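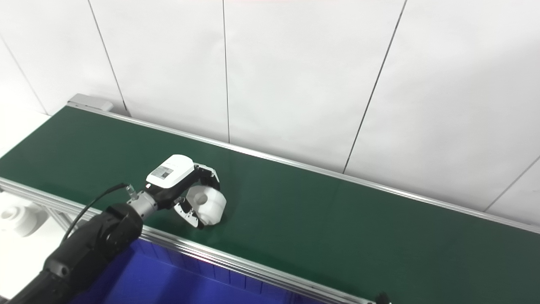

The green belt on the packing line, against the paneled wall.

Lempi Kallio has run the packing room at Makora for three years, and most of her complaints in that time have been about the belt. The old one was white. It showed every scuff, and the crew spent the last part of each shift scrubbing at marks that were never going to come out.

"People thought white meant clean," she says. "It meant we saw dirt that didn't matter and missed the bits of clear film that did. You can't see clear film on white. On dark green you can."

The replacement went in last March. Kallio asked for a smooth surface and got one, although it meant giving up the textured belt the sales rep wanted her to take. Makora packs dry goods for small shops, mostly in pouches and flat cartons. Pouches used to catch on the old belt's surface and arrive at the far end sideways.

Smooth has its own trouble. The belt picks up a shine from the overhead lights, and for the first few weeks the people on the late shift said it bothered their eyes. Kallio had two of the lamps moved toward the door. "It still reflects. You get used to where the bright patch is and you don't put your stack there."

Sigrún Lauritsen handles maintenance for the room. She was less interested in the color than in the rails along the sides, which are aluminum with grooves running the whole length.

"The grooves are what I wanted," Lauritsen says. "If Lempi wants a guide moved, I loosen it, slide it, tighten it. On the old frame I was drilling. There were 32 holes in that frame when we took it out and I had made most of them."

The grooves also collect dust. Lauritsen goes through them with a narrow brush before the morning start, then a vacuum. A cloth, she says, only pushes the dust along. The belt itself gets wiped with a damp cloth and a mild cleaner, then a dry one. The job takes 30 minutes if no one has left tape stuck to the rails.

I asked about the wall. The line sits close to it, and the far rail follows the base of the big white panels. Kallio said that was her decision and she would make it again. With the line out in the middle of the floor, people worked from both sides and handed things across. Now everyone packs from the same side and the carts have a clear way through.

Lauritsen does not fully agree. "It's good for her and bad for me. If something drops behind, I'm on my knees with a flashlight." She would have liked another foot of space. They talked it over at the time and Kallio won, though she did agree to keep shelving off that wall.

Both of them want a longer table where the cartons come off. The present one fills up before lunch on a busy morning, and the overflow goes on the floor. Kallio has asked for the money twice. She has the measurements written on a card by the phone, and Lauritsen has already cleared the corner where it would go.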